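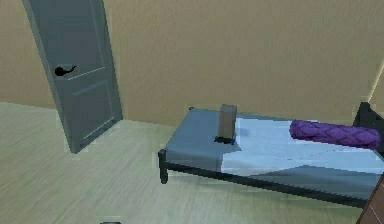

## Cellule Durora : rapport d'avancement, mars

Le jumeau simulé de la cellule tourne sur le poste de Mindemholm. La chambre est en place : lit à cadre sombre, traversin violet, petit bloc gris posé debout sur le matelas. Le bloc sert de pièce de réglage pour la prise.

- Scènes rejouées : 323, dont 237 sans reprise manuelle.
- Calage de la base du bras refait après la mise à jour de Didska.
- Reste ouvert : contact entre le bloc et le tissu, trop mou. 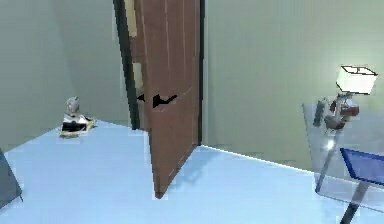

*Rédaction : responsable de la maintenance, cellule Durora*

Côté porte, le modèle brun à poignée noire est chargé, entrouvert. Le contour de la poignée est irrégulier au rendu et le maillage de collision est à reprendre. La table en verre et la lampe à abat-jour blanc restent fixes pendant les essais.

Sur 169 essais d'ouverture, 67 se sont arrêtés sur un défaut de couple. Le seuil a été relevé dans Sin et la série sera relancée en avril. Aucun achat n'est demandé pour cette période.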